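Can a machine do the laundry yet?

Posted Wed 21 September

My sister-in-law Fouzia asked me over dinner whether she should put off buying a new washer dryer, on the grounds that something better must be coming. She meant a machine that would also sort, fold and put away. I said I would look into it, and it has taken up most of my evenings in August and a fair bit of this month too.

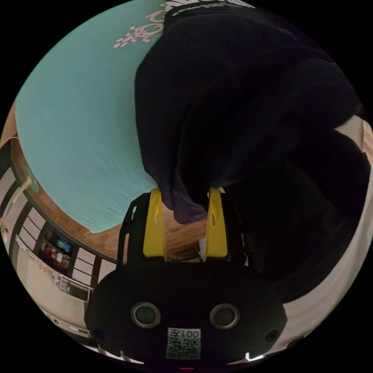
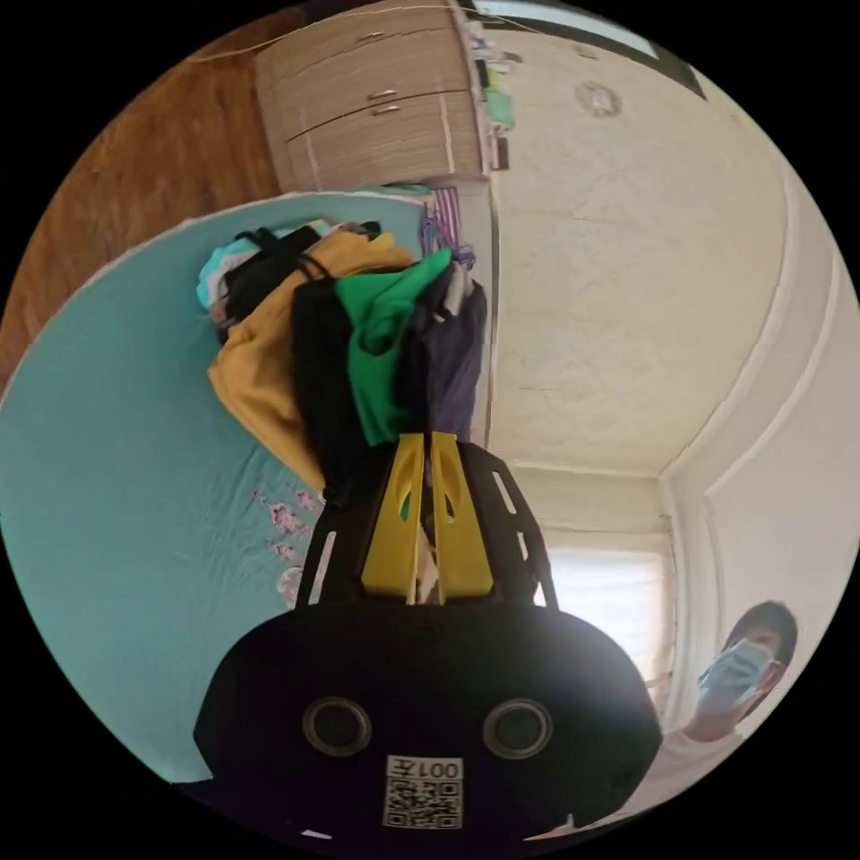
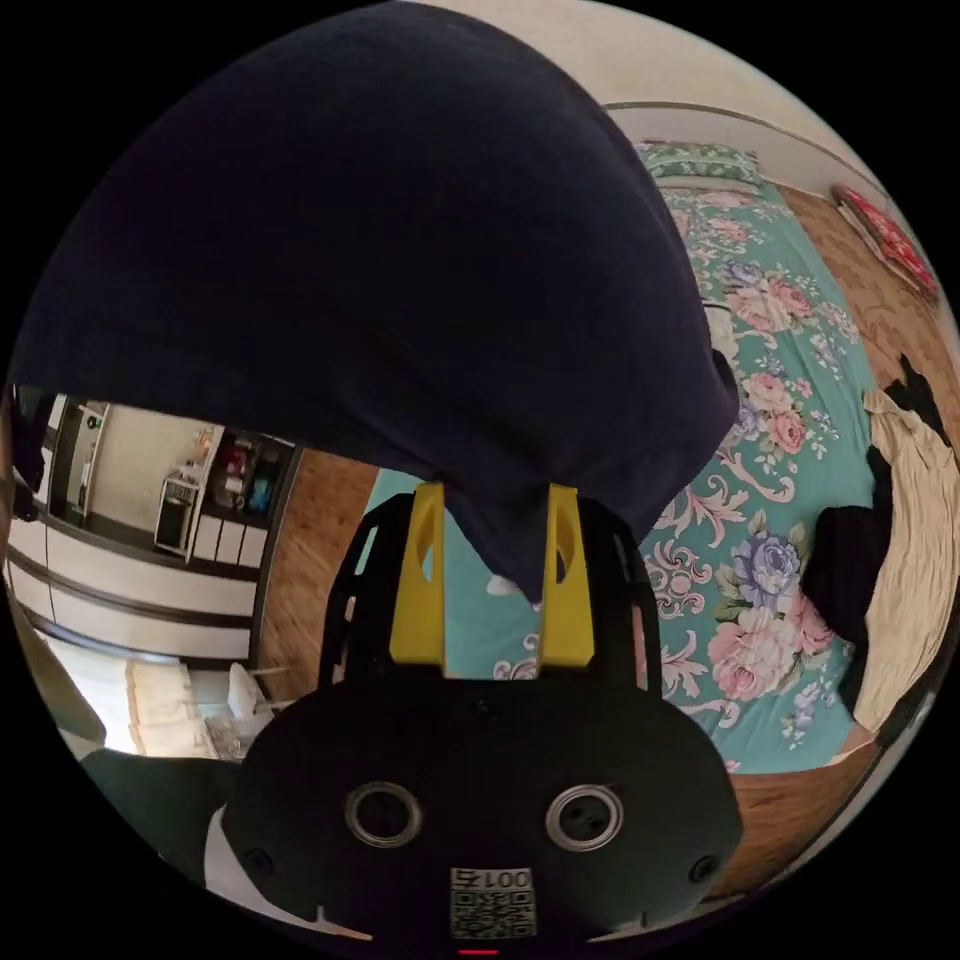 The short answer for Fouzia is no, buy the washer dryer. The longer answer is that the folding is not the hardest part, which surprised me. I had assumed a robot would struggle to get sleeves tucked in and edges lined up, and some do, but give one a towel laid flat and it can often make a decent job of it. The trouble comes earlier, with a heap. Look at the clothes on the teal sheet in the second picture: mustard yellow, bright green, black and navy all on top of each other, with a sleeve going one way and a strap going another. You or I would pull the green one out without thinking. A machine has to decide where one garment stops and the next begins, and then take hold of only one of them.

Dark clothes are worse. Navy on navy gives a camera very little to go on, and the folds look much like the hems. Babar Zaidi, who I used to work with at Lirnine and who now fits packing lines, told me they have the same bother with black bin liners. His firm can get a machine to pick up cartons all day long. Anything floppy still goes to a person at the end of the line.

The other thing is grip. Two fingers are fine for pinching a bit of cloth and lifting it. They are less good at finding the two shoulders of a shirt, and for that you really want a second hand to hold the rest out of the way. I tried doing a basket of my own washing with a pair of kitchen tongs in each hand, to see what it was like. I managed 15 items before I gave up, and three of those were flannels. The shirts looked as if they had been slept in.

Then there is price. The one folding machine I could get a quote for, from a dealer called Buselix, came to 2,205 pounds, and you have to clip each item on to it yourself. By the time you have done that you could have folded it. It won't take socks or bedding either, and fitted sheets defeat me as well so I can't hold that against it.

Naheed thinks I am being too gloomy and that it will be sorted out within a few years. She may be right — she was right about robot vacuums, and I was rude about those for a long time. Ours now does the hall and kitchen every morning, provided we pick the shoes up first.

Next I want to look at dishwashers, and whether anything can load one. If you have seen it done in a normal kitchen, please leave a comment.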